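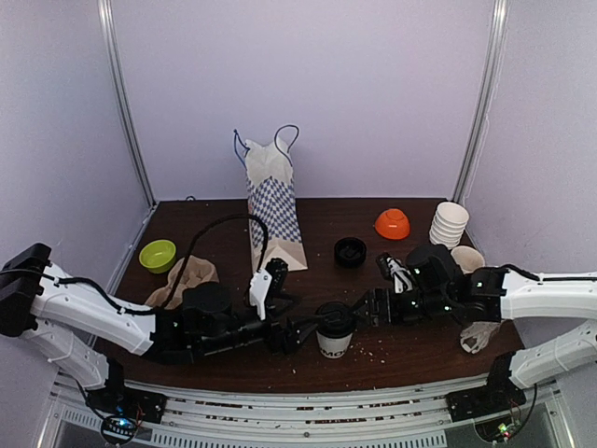 Benvinda Ramalho wrote to us in June to say that the lid is never the problem, it's whoever puts the cup in the bag. She may be right. We have had a good many letters on the subject and most of them were very sure of themselves, on both sides.

Graltulcombe is looking for people in Cendalbridge to take part in a trial of takeaway coffee: the cup, the lid, the paper bag it goes home in and the mess on the table afterwards. The packaging trade says a lidded paper cup will travel upright in a tall bag with string handles if it is packed "with reasonable care". We would like to know what reasonable care is supposed to mean at ten to eight in the morning with a queue out of the door.

We don't sell cups. We have read the leaflets from people who do, and we are not much the wiser.

What you would be doing

You would come to our room above the Veloso café for 3 sessions of 3 hours each. You will be given cups, lids and bags, and asked to pack them the way you would for a customer, then unpack them at a table the way you would at home. Some cups will be full and some empty. Some will go in with a pastry, and then there are crumbs to deal with, so expect to wipe down between rounds. You'll stand a cup up, lay it down, pick it up by the lid (people do this, whatever the leaflets say) and fill in a short sheet after each go.

The sheet has a box for comments. Please use it. A row of ticks is very little use to us, and in the last round we had pages of them.
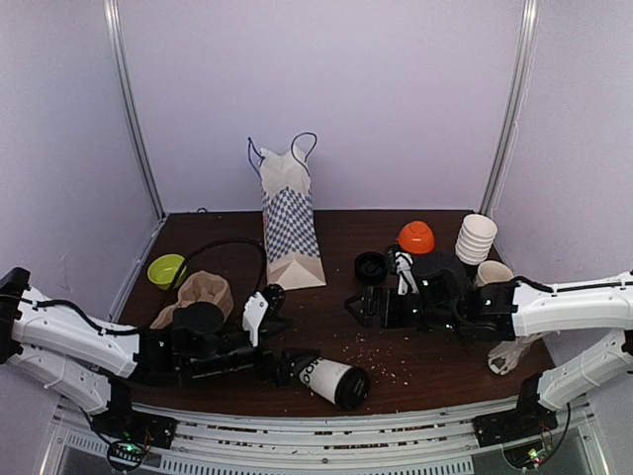
Girish Vashisht thinks the whole thing is a waste of effort and that a cup on its side proves only that somebody knocked it. Fair enough. He has been asked to take part and has said he'll think about it. We would be glad of others who agree with him, as the people who apply for this sort of thing tend to be those who already dislike disposable cups.

Who we want

Anyone over 18 who can lift a full bag and doesn't mind coffee on their sleeves. Café experience is welcome but it won't put you ahead. If you have worked in a café you will have habits, and we will want to see those too. Tell us if you have a weak grip or sore hands – we have a place for you, and the lids were plainly not designed with you in mind. We can't take anyone employed by a maker or seller of cups, lids or bags.

What you get

200 pounds, paid after the third session. There is no part payment for one or two sessions, which we realise is mean, but people drifted off last time and we ended up with half-filled sheets. Drinks are free. You can also keep the bags if you want them, though we make no claims about the handles.

What happens to the results

A short report, open to anyone, with the dull findings left in. The last one drew on 410 comment sheets and came to no firm view on bags at all. Nomum, who print it, asked for a stronger opening paragraph and didn't get one.

How to apply

Write to Benedita Fonseca at Graltulcombe by 20/08/2023. Say which mornings you can manage and how you usually carry a takeaway coffee. A few lines will do. Please don't send a CV. Questions about getting up the stairs, or about milk and allergies, should go to Alcides Seixas at the same address.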